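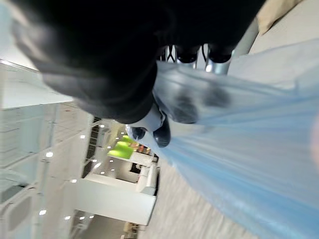

Reviews > Household > Bags and Liners > Lumaveck Light Blue Bags

Lumaveck light blue bags, roll of 100: review

Posted July 30, 2022

I bought these to replace the Kettani bags we had used for a long time, which the shop in Dornville has stopped keeping. The Lumaveck ones come in rolls of 100 and are sold as general purpose bags for bins, storage and carrying. We are now most of the way through a second roll, so this is based on ordinary use in a house and a small workroom.

Colour and film

They are a pale blue and you can partly see through them. Light shapes show through as grey or white patches, but you will not be able to read a label through the side. For storage this is enough to tell bedding from shoes. If you want to hide what is in the bag, buy a darker one.

The film is thin. It creases as soon as you handle it and the creases stay in. Pull it tight and you get long streaks running along the direction of the pull. I thought this meant it was about to split, and on the first few bags I let go too early. It stretches a fair way before it gives.

Opening

This is the worst part. The two sides cling together and the opening end looks much the same as the sealed end. Rubbing the edge between finger and thumb works in the end. Slightly damp fingers are quicker. The Kettani bags had a small printed arrow at the open end and I miss it.

The perforations between bags are good. I have had 3 tear badly, all near the start of the first roll, where it had been squashed in the post.

Strength

Soft things are no trouble. I filled one with cushion covers and two blankets and carried it down from the top floor by the neck with no sign of strain. Paper and cardboard are fine if you flatten the boxes first. A corner will go through if you push down on it.

For kitchen waste I would double them up or use something else. A single bag held the peelings and packets from one day, but it sagged when lifted and I did not like the look of it. They have no handles or drawstring, so you need to leave enough spare at the top to tie a knot. Fill to the brim and you cannot close it.

Fit

In our Modano pedal bin the bag goes over the rim with a little to spare and stays put if you tuck the extra behind the hinge. In the narrow bin upstairs there is far too much of it and it slides down inside. I fold the top over twice there and it holds for a few days.

Reuse

If you hold the bag by the same place each time, the film thins there and goes cloudy. For dry things I have used the same bag 10 times or so, moving my grip along. After that I put it in the bin as a liner.

Storage

One bag of winter curtains has been in the loft cupboard since October. The knot held and the curtains came out clean, though the bag had stuck to itself along one fold and tore when I opened it out.

Price

I paid 285 for a box of rolls through the workroom account, which is trade quantity and more than most homes would want. Single rolls cost more per bag but are still cheaper than the Kettani ones were.

Good points: easy to tear off, stretches well, light, see-through enough for sorting.

Bad points: hard to open, no handles, weak against corners — and the colour shows marks.

I would buy them again for storage and dry rubbish. For the kitchen bin I have gone back to a thicker bag.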